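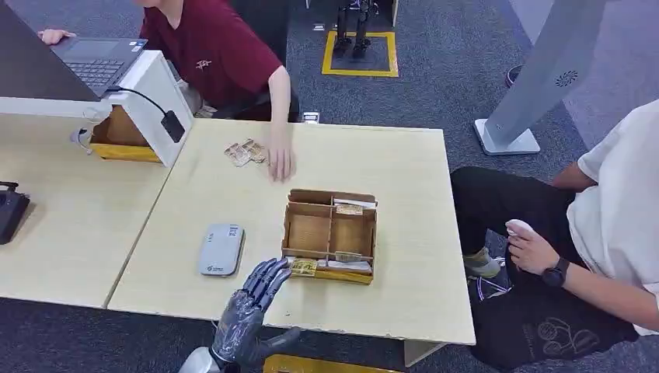

About Stila

Stila is a small evening language school in Deltwood. Adults only, 18 and up. Swedish, Norwegian, Spanish, and English for newcomers. Upstairs over the old Hovland shoe store, the door is on the side street, buzzer sticks so push hard.

How we started: Linnea Strand taught Swedish at her kitchen table for a couple of winters. Then the table was too small. Then her sister wanted the kitchen back. We signed the lease in May and painted the whole place ourselves, badly. The hallway is still two different greens.

What a class is like. One evening a week, 7 to 8:30, tea at the half. No more than 8 people in a group. Lots of talking, more than you think you want. Grammar when it comes up, and it comes up. Homework is short, and yes we do check it. No tests, no certificates either, so if your employer needs a piece of paper try the community college, they're good and parking is easier.

Levels

Starter: you know nothing or close to it.
Middle: you can order lunch and complain about the weather.
Upper: you read the news with a dictionary nearby.

Not sure? Come to a Starter night and we'll move you if it's wrong. People get moved all the time, no one minds.
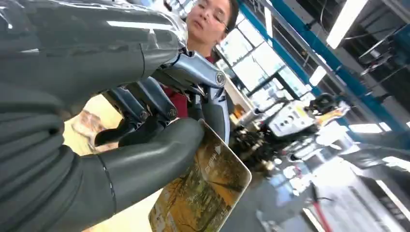
Pauline Pilkington: Did two terms of Middle Norwegian and finally talked to my husband's aunt on the phone for more than a minute. She talks fast. I still miss half of it. My one complaint is the room gets hot by the break and the window only opens if you're tall.

We know about the window. Landlord has been told. Twice.

Teachers. All of us grew up with the language we teach or lived in it for years. Linnea still takes the Swedish groups and does the timetable, so any mistakes in the timetable are hers. Substitutes are rare but it happens in flu season, we email before 4 if we can.

Books. We use the Karkex readers for Starter and our own handouts after that. Readers are for sale at the desk, used copys go on the shelf by the coats, take one and leave what you like in the jar.

Cost is $60 a month. Miss a class, make it up in another group the same month. Quit whenever, just tell us so we can give the chair to the next person.

Next Starter groups begin 21st October. Spanish is nearly full, Swedish has room, Norwegian depends on who signs up this week. Call or stop by, desk is open from 5 on class nights. If the phone rings out we're teaching so leave a mesage and we'll call back the next day.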